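Mundberg Drawer and Counter Organizers: Three Months In

29 July 2019

I bought the Mundberg set in May, the week after I pulled open the drawer next to my stove and a microplane bit me. If you have a drawer like that you already know the one I mean. Mine had takeout soy sauce, a dead meat thermometer, four sizes of binder clip and a corkscrew that belonged to a roommate I haven't seen since college. I wanted it gone, and I was willing to pay a little to make it gone.

The set comes in two parts. There's a stack of bamboo drawer dividers, the spring-loaded kind that you squeeze and let go, and then there's a group of clear bins that can go in a drawer or sit out on the counter. I paid $99 for the whole thing from Pillton, who got it to me fast and packed it in enough brown paper to wrap a sofa. You can buy the dividers alone, but the price gap was small enough that I went for both.

Let's start with the dividers, which are the part I love. They went in without tools and they stay put! I slam drawers (I've been told about it) and the felt ends haven't slipped yet. The old Bundum ones I had before were plastic with a little ratchet, and they'd pop loose every time I grabbed the rolling pin in a hurry. These just sit there. The finish is a bit rough on the underside, and one of mine had a splinter that I sanded down in a minute or two. My one real gripe is that the shortest setting is still too long for the skinny drawer by the dishwasher, so that one is still a mess and probably always will be.

Now the bins. I'm more mixed on those. 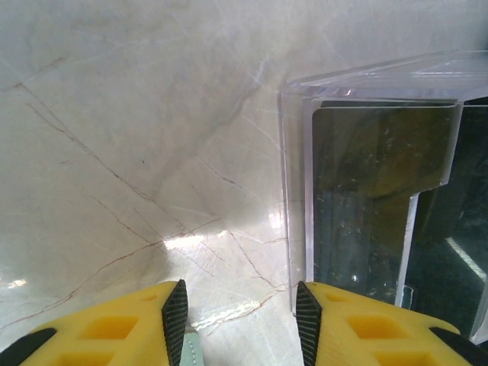
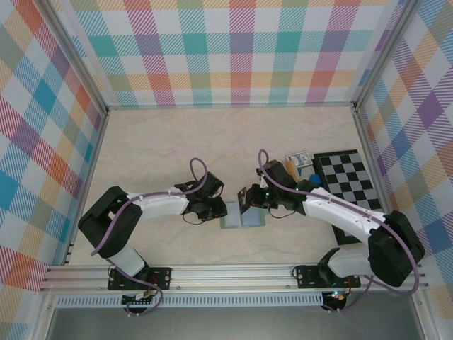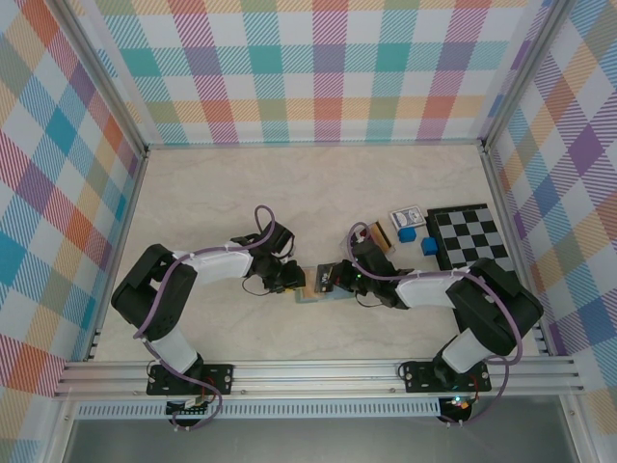 What I worry about with any organizer is whether I'll still be using it after the new-toy feeling wears off, and with the bins it took me a while to work out where they belonged. In the drawers they drove me nuts. They rattle, they slide into each other, and the gaps between them fill up with crumbs. Out on a counter, clear plastic makes a lot more sense, and the see-through container on the marble in the first photo shows why I came around to it – those brown veins are too pretty to hide behind a big wooden caddy. So now two of my bins live by the coffee maker with tea bags and filters in them, and one went to the bathroom for cotton balls.

The downside of clear anything is fingerprints. You will see every single one. I wipe mine down with a damp microfiber cloth when I do the counters, and I learned the hard way to skip the scrubby side of the sponge, which left a cloudy patch on the biggest bin that I now keep turned to the wall. They're hand wash only, too. My neighbor Damián Daza has the same set and ran his through the dishwasher on the bottom rack, and he says they came out with a bow in the long side so they don't sit flat anymore. He still uses them, for potatoes.

I did look at the Zapata bins before buying. They're heavier and have nicer rounded corners, and the lids are lovely, but you pay for each piece separately and by the time I'd filled my cart it was well past what I wanted to spend on places to put tea bags. If you only need one or two for a counter I'd say go look at those first. When I last checked, the Mundberg set had 376 reviews on the Pillton site, and the grumpy ones were mostly people whose drawers were too shallow. Measure! The bins are taller than they look online, and mine only just clear the lip of the deep drawer.

Customer service was fine. One of the felt pads came unglued in the second week, so I wrote to them, and a little envelope of spares showed up with no fuss and no forms to fill out. I've only used the one.

Would I buy it again? The dividers, yes, tomorrow. I'm thinking about a second pack for the dresser, where the socks have been spreading into T-shirt territory. The bins I'd wait on until there's a sale, or until they sell them in ones and twos. And the microplane has its own slot now, blade side down, next to the peeler.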